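Bolluleck hand, second unit: is it worth the budget line?
Review by Dima Karam 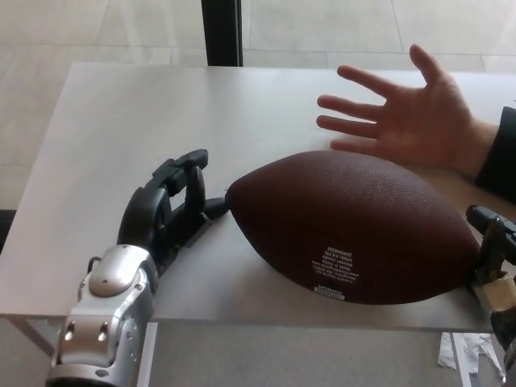 Bolluleck hand at left, our older gripper at right, football in the middle.

Quick one, I have a budget sheet due Wednesday. Short version: buy one, wait on the second.

Paid 1,937 for the hand through Geteo. Wrist adapter was another 259, not in the quote, ask for it up front. Shipping slow. Marcelino Araújo did the install, one afternoon, most of it spent on the cable.

Good stuff first. Fingers have decent reach and the thumb comes around far enough for big awkward things. Footballs are our standard test now, pointy ends, pebbly skin, they roll off if you look at them wrong. The old gripper alone could never do it. As a pair they manage the hold most of the time, slow but fine.

Not so good: fingertips are slick. Plan on grip tape or pads, and plan on replacing them. Spare tips come two to a bag and cost 70, which is silly for what they are. The manual skips calibraton almost entirely. Support answered in a day tho, can't complain there.

Looked at the Arruda too. Cheaper, but the mount doesn't fit our wrist and I wasn't going to pay for machining. Trillovley never sent a quote.

If your planning for next year put in the hand, the adapter, 2 bags of tips and a spare cable. Leave some slack for table time, somebody still has to be there to set the ball and reset it when it rolls. We left that out of the May budget and it hurt.

4 out of 5. Would be more with better tips.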